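Chapter 7
Good Practice at the Recording Desk

Every standard begins as somebody's complaint. The one that opens this chapter came out of the Gultthorpe site, where a batch of 686 hand demonstrations was handed to the training team and 80 of them were handed straight back. The hands were fine. The tracking was fine. The paperwork said "desk, tidying" and left it at that, which could describe most of office life.

A recording rule has to survive contact with an ordinary desk. Pens lie where they were dropped, clips wander, and a monitor takes up the space where a monitor takes up space. The Utari guidelines, which we follow in this book, ask you to leave much of this alone. A robot trained on bare tables will be very good at bare tables.

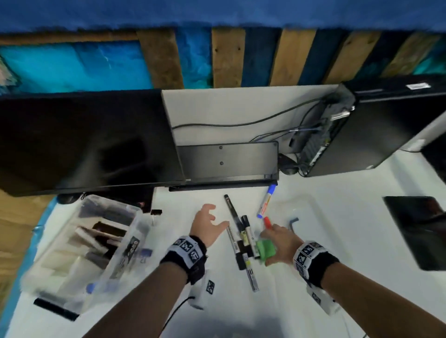

What the guidelines do insist on is the state of the equipment. Marker patterns worn at the wrist must be flat, clean and facing outward before each session. Sleeves stay above the band. If a pattern peels, stop and replace it – tape over a marker is still tape, whatever the operator's feelings on the matter.

The second group of rules concerns the label. Samarakoon's early handbook allowed 400 characters per task description, and people duly wrote 400 characters. The current rule is one verb, one object and one finishing point: "move the pens to the left side." Dull sentences are encouraged.

Section 7.1 covers wrist markers and their care. Section 7.2 takes up labels, using the Cakelico checklist. Rejected recordings have Section 7.3 to themselves, and it is the longest of the three.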